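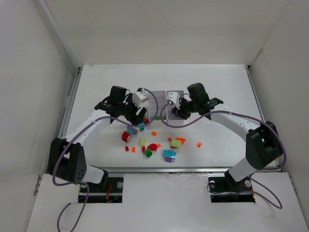 Both arms over the platform at the Danditz club, bins at the back and the blocks still to sort.

Student Builds > Two-arm block sorting, advice welcome

kenna_hepburn
Hi all! Long-time reader, first proper post. Our after-school club is entering the sorting challenge in December, and the kids have chosen toy blocks into two bins (their idea entirely, and they're very proud of it). We've logged 211 tries so far and the little orange pieces are doing our heads in. The students want each arm to keep to its own half of the platform — I'd rather let either arm reach for anything. Thoughts?

Rangi McKinnon
Lovely to see this, Kenna! I'm with the kids. We ran shared reach at Ashby last year and spent most of our practice time untangling near misses in the middle. Also, that purple cable looping up over the left gripper would make me nervous. Ours snagged twice before we clipped it closer to the link.

moncrieff_iona
Have to disagree with Rangi, sorry mate. A loop like that gives the wrist room to turn, and we broke a connector at Vokemden by clipping ours too tight. I'd favour shared reach as well, but make one arm wait while the other is over the centre.

Rangi McKinnon
Fair point on the connector, though I'd still want it tidier than that!

kenna_hepburn
Thank you both, you've started a very lively argument at our end. We'll try Iona's waiting rule on Thursday, leave the cables alone for now, and I'll post the numbers once we get to 244.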